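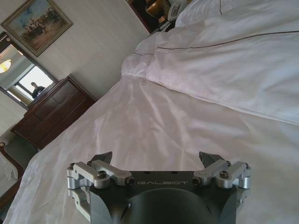

Drawing a Pension in Stages: What Savers at Dutstead Have Learned

Reading time: 6 minutes

For most of a working life, a pension asks very little of its owner. Contributions leave the payslip, a statement arrives once a year, and the decisions that matter have usually been made by somebody else. The position changes in the final stretch before retirement, when the saver is asked to choose how the money should be paid, and often has only a few weeks in which to do so.

The Dutstead Mutual Savings Society has spent the past four years looking at how its members make that choice. Its retirement desk now holds a planning interview with every member who asks for one, and keeps a written note of what was decided and why. The notes were never meant for publication, but they have shaped the guidance the society gives, and several of the people involved agreed to discuss them for this feature.

Catrin Parri has led the retirement desk since it was set up. In her view, the question most members bring to the first interview is the wrong place to begin.

"They ask how much they can take," she says. "We would prefer to start with what they need to pay each month, and when. A person with a paid-off home and a small workplace pension from an earlier job is in a very different position from a person who is still renting, even when the two pots are the same size."

The interview therefore opens with household bills. Members are asked to bring twelve months of bank statements and to mark the payments that cannot be put off. Rent or service charges, energy, food, council tax and insurance go into one column. Holidays, gifts, meals out and the replacement of a car go into another. The first column is then set against income that is certain to arrive, such as the State Pension or a defined benefit scheme.

Where certain income covers the first column, the member has a good deal of freedom over the remaining savings. Where it does not, the gap becomes the main subject of the conversation.

Filling the gap

There are broadly two ways to fill it. The saver may exchange part of the pot for an annuity, which pays an agreed income for life, or may leave the pot invested and withdraw from it as required. The second course is usually called drawdown. Many members end up with a mixture, although few arrive expecting to.

Mechthild Marti, a retired translator, was among the first to take part. She came to the desk at 63 intending to leave her whole pot invested. Her reasoning was sound on paper: she was in good health, had no dependants, and was comfortable with the idea that markets fall from time to time.

"What I had not considered was how I would feel in the months when they did," she says. "I had never spent from my savings before. Watching a balance go down when you are adding to it is one thing. When you are also taking from it, you look at it every morning."

She used part of the pot to buy an annuity large enough to close the gap in her essential spending, and left the rest invested. The annuity rate she accepted was not the highest she was offered. It came with a yearly increase of a fixed amount, and she judged that a slightly lower starting income was a fair exchange for some protection against rising prices.

Ms Parri is careful to add that such a decision cannot be undone. Once the short cancellation period has passed, an annuity is generally permanent, and the desk asks members to wait at least a fortnight between receiving a quotation and signing for it. It also asks them to disclose any medical condition, however minor it may seem to them, as this can raise the income on offer.

The problem of the first large withdrawal

A recurring theme in the interview notes is the first withdrawal of any size. Under current rules a saver may normally take a quarter of a pension free of income tax, subject to an overall limit. Amounts beyond that are treated as income in the year they are paid.

Noman Paracha retired from Paracha Upholstery, the firm his father founded, and wished to clear the last of a business loan. He requested the full sum in a single payment. Tax was deducted on an emergency code, as commonly happens with a first payment, and the amount that reached his account was well short of what he owed.

"I had told the lender to expect it by the end of the month," he says. "I then had to telephone and explain that I would be waiting for a refund from the tax office. The refund did come. It was still an uncomfortable conversation."

The desk now suggests that members who plan a large withdrawal first take a small one, in order that a proper tax code can be issued before the larger payment is made. It also sets out, in pounds, what the same sum would cost in tax if it were spread over two tax years. A member who can wait from March until late April may keep noticeably more of it.

Couples and separate pots

Pensions are held by individuals, yet they are mostly spent by households. Areeba Dogar, who joined the desk as an adviser after a career in payroll, has made this her particular concern. She found that couples often attended the interview together but brought the papers for one partner only, usually the one with the larger pot.

The smaller pot can be the more useful of the two. If one partner has little other income, withdrawals in that person's name may fall within the personal allowance and attract no tax at all. Ms Dogar recalls a couple who had left a pension untouched for years on the grounds that it was too small to matter. It is now drawn on first, at £2000 a year, and pays for their home insurance and the running of the car.

"It is not a clever arrangement," she says. "It simply had to be written down on the same sheet of paper as everything else."

The same sheet records who will receive each pot on death. Nomination forms are frequently out of date. Of 47 members whose forms were checked last December, several had named a former spouse or a parent who had since died. Scheme trustees are not always bound by the form, but they do take account of it, and completing a new one takes a few minutes. Members are advised to keep a copy with their will and to review both after any marriage, divorce or bereavement.

Reviewing the plan

The society recommends an annual review for anyone in drawdown. The rate of withdrawal is compared with the growth of the fund, charges are checked, and the spending columns are brought up to date. Ms Dogar reports that the essential column rarely falls in the early years of retirement, whereas the other column is often highest in the first two or three and then settles.

Some members find it helpful to hold a year of planned withdrawals in cash, so that investments need not be sold after a sharp fall. Others regard this as money standing idle — and over a long period it may well lose ground to inflation. The desk does not take a firm position. It asks members to record which course they prefer, and to read the note again before changing their mind.

Mrs Marti has kept all four of hers. The most recent is a single page, and the only alteration since the year before is an allowance for a new boiler.

The value of investments can fall as well as rise. Tax treatment depends on individual circumstances and may change. Readers should seek regulated advice before making any decision about their pension.

Reader comments (3)

Zubaida Lashari
The point about emergency tax deserves wider notice. My provider mentioned it in a leaflet, but on the ninth page, and I had already sent the form back.

Hiro
Would have liked more on charges. I moved two old workplace pensions into one last year and the difference in fees was larger than I expected. Do check for guarantees before transferring, though. One of mine had a guaranteed annuity rate and I left that one where it was.

Adia
My husband and I did the two columns exercise at the weekend. We disagreed over whether the dog belongs under essential spending. She has been put there.

Contact us | Copyright Dutstead Mutual Savings Society | Back to top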